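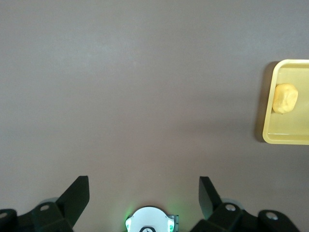 Figure 1. Wrist camera view with both fingers open and the tray to the right.

Setting Up a Wrist Camera and Two-Finger Gripper for Tray Picking

Follden Community Workshop, Bench Guides
Last revised 21 November 2025

Purpose of this guide

This guide sets out the procedure for aligning a wrist camera with a two-finger gripper and for teaching a first pick from a shallow tray. It is intended for members of the Follden workshop who have completed the bench safety session, and for home builders working with a comparable tabletop arm. The mounting of the arm and the wiring of its power supply are covered in separate guides and are not repeated in these pages.

The procedure was prepared on the workshop's Hurkthorpe bench using the Ekeo control program. Members who use other software will find that the menu names differ, although the order of work is the same.

Before you begin

The following should be at hand:

A tabletop arm with a two-finger gripper, mounted and tested
A wrist camera on its bracket, connected to the control computer
A shallow tray with a raised lip
One soft or lumpy item to be picked
A steel rule marked in millimeters
Low-tack tape and a fine marker
The hex keys supplied with the gripper

Confirm that the emergency stop is within reach of the person at the keyboard. Only one person may send commands to the arm at a time. Long sleeves should be rolled up and lanyards removed.

Step 1. Prepare the work surface

Clear the part of the table that the arm can reach. A plain, matte surface in a color unlike the tray is strongly preferred. In Figure 1 the pale yellow tray stands out well from the mauve-gray tabletop, and the picking program can find the rim of such a tray without special settings. Glossy tops should be covered with a sheet of matte card, taped flat at all corners.

Lighting should be even. Direct lamps should be turned toward the wall or ceiling. A soft shadow along the outside of the tray rim is acceptable. A hard shadow is likely to be read as a second rim, and the lamp that causes it should be moved before any values are saved.

Step 2. Set the camera angle

Loosen the camera bracket by a quarter turn. Open the live view in Ekeo and tilt the camera until the upper parts of both fingers appear along the bottom of the picture, one to each side. The gap between the fingertips should lie near the center line. Tighten the bracket and check the view again, as the camera commonly shifts a little during tightening.

It is a frequent error to tilt the camera so far upward that the fingers leave the view. The program will still run in that position, but the operator loses the ability to judge the approach by eye, and the jaw check in Step 4 cannot be carried out.

Step 3. Place the tray

Set the tray flat on the table with one straight side parallel to the edge of the bench. Mark two of its corners on the table with tape so that it may be returned to the same place. At this stage the tray may stand partly outside the camera view. The search routine turns the wrist until the whole rim has been found.

Place a single item in the tray. The golden-beige lump in Figure 1 lies near an inside corner, close to the rim, and this is a harder position than the middle of the tray. New users should start at the middle and move to the corner only after Step 6 has been completed without error.

Step 4. Check the jaws

With the arm raised, send the open command, followed by the close command. Watch both fingers in the live view. They should travel at the same rate and meet at the center line. If one finger leads the other, stop the arm, switch off the gripper, and check the screws on the finger brackets. They should be snug. Excess force will strip the thread.

Enter the full opening of the jaws in the settings page. The Hurkthorpe bench uses an opening of 57 millimeters. Measure your own gripper with the steel rule and enter the measured value.

Step 5. Teach the approach

Move the arm by hand control until the open jaws are above the item. Turn the wrist so that neither finger will come down on the rim of the tray. For an item in a corner, this usually calls for a diagonal approach. Save the position under the name "above".

Lower the arm slowly until the fingertips are 8 millimeters above the floor of the tray. Save this second position under the name "grasp". Raise the arm again before making any other change.

Set the travel speed to 60 millimeters per second for all first trials. Set the closing force to the lowest level offered. Soft and uneven items deform under a firm grip, and a low setting also protects the fingers if the approach has been taught badly.

Step 6. Run the first pick

Select the single cycle option. The arm should move to "above", descend to "grasp", close, and return. Keep one hand at the emergency stop throughout. If the item slips, raise the closing force by one level and repeat. If a finger touches the rim, return to Step 5 and teach both positions again.

Messages and remedies

Error 621, rim not found: the tray and table are too close in color, or the lighting is uneven. Return to Step 1.

Picture delayed or frozen: close other programs that use the camera, then reconnect the cable at the computer.

Item found but approach refused: the planned path crosses the rim. Turn the wrist and save the "above" position again.

Saving your work

Settings should be saved in the shared Nyitrai folder under the name of the bench and the item picked. Files left on the desktop of the control computer are removed each September. Members are asked to park the arm, switch off the gripper, and lift the marking tape from the table at the end of the session.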